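Flultero Files Plans to Replace Former Grullow Warehouse

The owner of the vacant Grullow furniture warehouse has applied to the city for permission to take the building down and put up a four-story residential block in its place. The application was filed in August by Flultero, a property company that bought the site last year through a subsidiary.

The filing covers demolition, site grading and foundation work. It lists 43 apartments, ground-floor commercial space along the avenue and 36 parking spaces at the rear, reached from the side street. The lot is zoned for mixed use, and the company has not asked for a variance on height or floor area. It has asked for one on the rear setback, where an existing utility easement narrows the buildable strip.

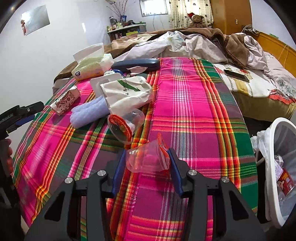 What the application covers

The warehouse is a single-story masonry building with a steel truss roof and a loading bay on the north side. Grullow used it for storage and, later, as a showroom. The store closed after the lease ran out, and the space has had no tenant under the present owner. Two short-term permits for indoor parking were issued during that time, and both have lapsed.

An engineering report attached to the filing found corrosion at the truss bearings and settlement cracks in the east wall. The report rates the roof as unsuitable for added load and recommends against reuse of the frame. It does not describe the building as being in immediate danger of collapse.

Asbestos was found in pipe wrap and in floor tile in the former office area. Removal has to be complete, and cleared by a licensed inspector, before a full demolition permit can be issued. Flultero has hired Mabula as the demolition contractor. Under the proposed work plan the walls will come down by machine from the north end, with hand removal within six feet of the adjoining property. Work hours are given as 8 a.m. to 5 p.m.

The sidewalk on the avenue side would be closed for the length of the demolition, and pedestrians would use a covered walkway in the curb lane. The bus stop in front of the building would move one block south.
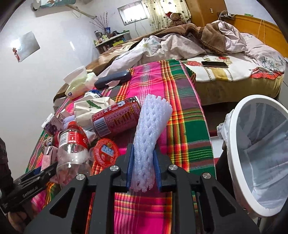 GRULLOW SITE, August – Design work for the new building is being done by Hendumus. Drawings submitted with the application show a brick front on the first two floors and fiber cement panels above. Stormwater would be held in an underground tank below the parking area and released to the combined sewer at a controlled rate.

Commercial space totals almost 2000 square feet, divided into two units. No tenants are named. Notices have been mailed to owners of property within 100 feet of the lot line, as the code requires for a setback variance.

The zoning board has not yet set a hearing. Demolition and construction are being reviewed under separate permit numbers, and a decision on the first does not depend on the variance. Written comments can be left at the planning counter until 4 p.m. on the day before the hearing.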